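I clean the downstairs bathroom last. Everything else in the house gets done with some goodwill, and then it's four in the afternoon in October, the light is going, and there it is behind its door, being beige.

I should explain the beige. When we bought the place from Cyril Furnival the bathroom was already like this, wall to floor, and he was proud of it. He told us the tile came from Favcombe and that he had picked it himself after looking at a great many other beiges. I have lived with it for almost 20 months and I now have opinions on beige that I never asked for. It hides dust beautifully. It hides soap scum even better, so you can believe the room is clean for weeks, right up until you put on your glasses.

My order of operations used to be: toilet first, get it over with. Rodica Stanciu, who cleaned offices for years before she went into bookkeeping, told me I had it backward. Start high and dry, end low and wet. So now it's the glass and the shiny surfaces first, with a barely damp cloth and then a dry one, and I tilt my head around like a pigeon to catch the streaks.
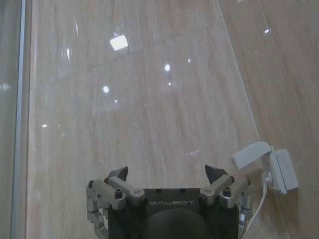
Every overhead light, plus one smear.

The smears are the part that gets me. I have tried vinegar. I tried a spray called Grelach that smells like a pear's funeral and cost more than lunch. What works best is an old cotton T-shirt and going over it twice, and I resent how little there is to buy.

After that, the shower. Ours is one of those corner ones with the curved glass, a shape that no squeegee on earth was built for. You can do a lovely long stroke for two thirds of the way and then the blade lifts off at the bend and leaves you a stripe. Szu-yu Shek swears by a microfiber mitt, worn like a puppet. I feel ridiculous in it and it does a very good job. The metal rails get an old toothbrush. So does the drain, and I won't go into what comes out of the drain.

Then we get to the toilet, which has more buttons than my first car. I was against the bidet seat. I said so at length, and I'd like those remarks struck from the record. The trouble is purely one of cleaning: there is a panel, there is a cord, there is a housing with seams, and you can't just slosh at it the way my mother sloshed at hers.
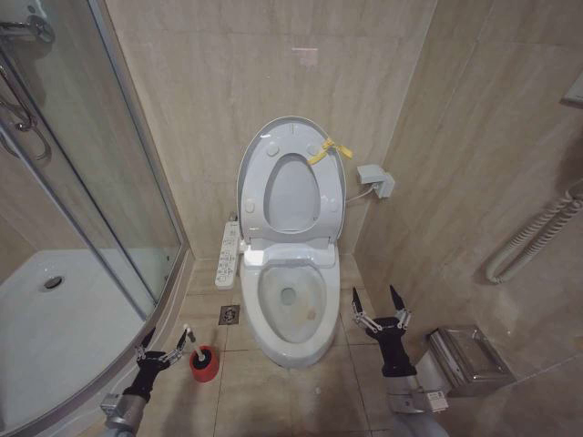
So everything goes up, lid and seat both, and the brush comes out of its little red pot. I squirt the cleaner under the rim and go away for the length of a cup of coffee, which is the only step I've never once skipped. Then brush, flush, brush again. The underside of the seat gets a cloth and so does the hinge, where things collect that I prefer to think of as lint. For the buttons I use a cloth that is hardly damp at all, after the time I wiped them with enthusiasm and the thing answered.

The brush pot needs washing too, by the way. I went most of my adult life without knowing this. Cosmin Costache brought it up at dinner, at my own table, and I had to sit there nodding as if I did it weekly.

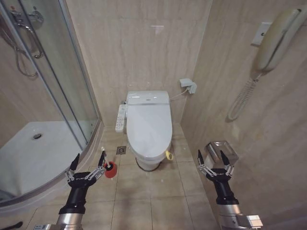 Floor last, backing out toward the door. I sweep before I mop now, having spent years mopping hair from one side of the room to the other. The floor drain lifts the spirits a bit, I'll admit. You can be generous with the rinse water and just steer it over there. Behind the base of the toilet there's no elegant way, it's knees and a rag, and the grout I do when I'm angry about something else.

Start to finish it takes me 2 podcasts. I close the lid, hang up the cloths and stand in the hall for a minute with the door open, and then somebody wants a shower.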